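In praise of the peg block

I have a soft spot for a toy that most people would walk straight past in a shop. It doesn't light up and it doesn't sing. It's a thick block with holes cut in it and a handful of pegs to go in the holes, and I think it might be the best thing you can put in front of a small child (or a large adult, come to that).

I got back into them last December, when I was asked to find a present for a two-year-old and ended up sitting on the floor for most of the afternoon, very happily, trying it out myself. There's such a lot going on! You pick up a piece, you turn it, you look at the end of it, you look at the block. Each one is a small question with a very clear answer.

And the colours! I know there's a fashion for toys in oatmeal and sage that look nice on a shelf, and good luck to them, but give me a proper bright blue base and a red peg that shouts at you from across the room.
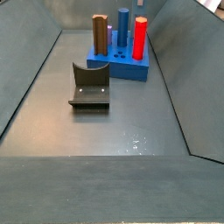
Red, blue, brown and a little lavender one at the back.

What I love about a mixed set is that the pieces aren't all the same height. People who make these things sometimes tidy that away, so every peg comes out as a neat matching stub, and I think it's a great shame. A tall piece beside a short one gives you something to look at even before you've started. It turns into a skyline, or a family, or a queue at the post office. My favourite is always the odd one, the brown piece with the groove down it, which takes that extra moment of turning in the fingers before you know what you've got.

I'm keen on the holes too, and I don't think they get enough credit. A row of plain round ones is fine for a beginner, but a star is a real event. You have to get all the points lined up at once, and the first time it drops in there's a lovely soft feeling that I'd happily pay for again. Ovals are sneakier. They look so easy, and then you find you've come at them sideways.

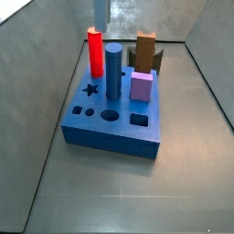

Star on the left, and an oval that looks easier than it is.

Foam is my material of choice, and I'll argue the point with anyone. I grew up with wooden ones and I'm fond of them, but foam is quiet, it's light, and it can be dropped on a bare foot at 6 in the morning without a word being said. It has a bit of give as well, so a piece goes in with a gentle push.

If you've got one in the loft, do fetch it down. Leave it on the kitchen table with a few of the pieces out and see who picks one up while the kettle's on. In our house it was me, and then it was me again after lunch.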